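Will it do the ironing?

Every December my sister asks whether this will be the year a machine clears the table, and every December she ends up clearing it herself. I put the question to Hussam Mahasneh at Drorkov, where they train robot arms in simulation before letting them near anyone's crockery.

The current lesson is picking up a block. One block, grey, no gravy on it. Hussam's team had run it 1,578 times when we spoke, and 548 of those ended with the block off the table in the way they wanted. My nephew is two and would like a word.

Still, a year ago the figure was 20, so somebody is learning. Plates come next, then cutlery, then (Hussam went a bit quiet) fitted sheets.

A simulated arm at its post, with a block to think about and a light switch it can't reach:

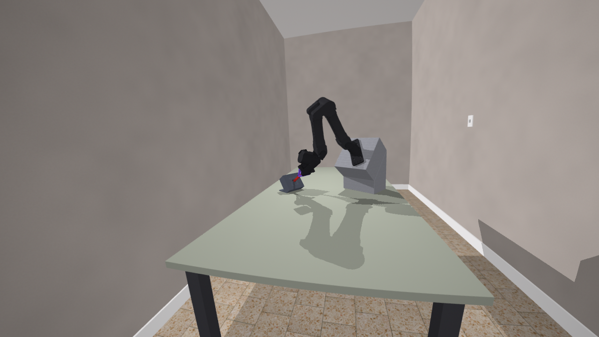 Letters

Lamai Ruangrit writes that her robot mower has again spent the night under the hedge. She has stopped going out to fetch it.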